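Why Does My Yo-Yo Cost More Now? Tariffs for Kids
488 shares
131 comments

I love yo-yos. I'm a grown-up and I still love them, and I keep one in my coat pocket for when the bus is late. So when the price on the little tag at my favorite toy store went up in May, I noticed right away! I asked at the counter, and the answer was one word: tariff.

It's a funny word. Say it out loud. TAIR-iff. It sounds like somebody sneezing into a scarf. But it's a big deal in the news, and your parents have probably grumbled about it, so let's figure it out together.

So what is it?

A tariff is a tax on things that come into a country from another country. You know how sometimes you pay a bit extra at the store, and that bit goes to the government? That's sales tax. A tariff is its cousin, except it gets charged much earlier, when the stuff arrives at the border or the port.

Things that come in are called imports. Things that go out are called exports. (I used to mix these up all the time. Now I think IM for IN and EX for EXIT, and I've been fine ever since.)

Let's pretend a company called Pilura makes yo-yos in one country, and a company called Kingi buys them to sell in ours. Kingi pays Pilura $5 for each yo-yo. The yo-yos get packed in boxes, the boxes go on a ship, and the ship comes into the port. Before the boxes can leave, people called customs officers look at the paperwork and say, okay, yo-yos have a tariff of $2 each.

So who hands over the $2? Have a guess before you read on!

It's Kingi, the company that's bringing them in. Lots of people (grown-ups too!) think the other country pays, or the factory does. But the bill goes to the importer, and the importer pays its own government. Now each yo-yo has cost Kingi $7 before it even gets near a shelf. 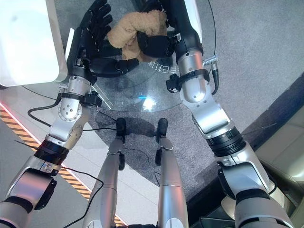

Aldana Salinas wrote in to say that I skipped something: the factory might lower its price so that it doesn't lose the customer, and then the factory is sort of paying part of the tariff, even if it never gets the bill.

Good catch, Aldana! She's right. Pilura might say, fine, you can have them for $4. Then Kingi's total is $6. Or Kingi might decide to earn a little less on each yo-yo. Or Kingi might raise the price in the store, and then it's me at the counter with my mouth open. A lot of the time it's a mix of all of those, and people who study money for a living spend years working out who ended up paying how much.

But why would anybody want one?

I wondered this too. There are a few reasons, and people argue about every one of them.

Reason one: helping businesses at home. Say there's a yo-yo workshop in your own town called Hurar, and its yo-yos cost $7 in the same kind of store-to-store deal. Without the tariff, Kingi would pick the $5 ones. With it, both cost $7, and Hurar has a much better chance. The people who work at Hurar would be pretty happy about that.

Reason two: money for the government. Tariffs are taxes, and taxes pay for things. A long, long time ago, before the United States had a regular income tax, tariffs were one of the main ways its government got money.

Reason three: getting another country to change something. One country puts on a tariff and says, we'll take it off if you do this or that. Sometimes the other country does it. Sometimes it gets mad and puts on a tariff right back! When that keeps going back and forth, people call it a trade war. There are no cannons in it, just a lot of prices going up.
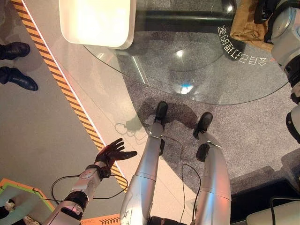 And why would anybody not want one?

Well, me and my yo-yo, for a start. Things can cost more, and that's hardest on families who don't have much extra to spend.

It can be tricky for factories at home, too. Suppose Hurar makes its yo-yos here but buys its string from far away. If there's a tariff on string, Hurar's yo-yos cost more to make, even though they're made right down the street. Lots of things are like this. A bike can have parts from several different countries before anyone ever rides it.

Try it at home

Go find five things in your room and look for the tiny words that say where they were made. Check shirt labels, the bottoms of mugs, the backs of toys. Write the countries down, then find them on a map. My own yo-yo took me ages, the letters were so small I had to use a magnifying glass.

If you find something really far from home, tell me in the comments (ask a grown-up first). Next time I'm going to explain what's inside a shipping container, and I already have way too much to say about it.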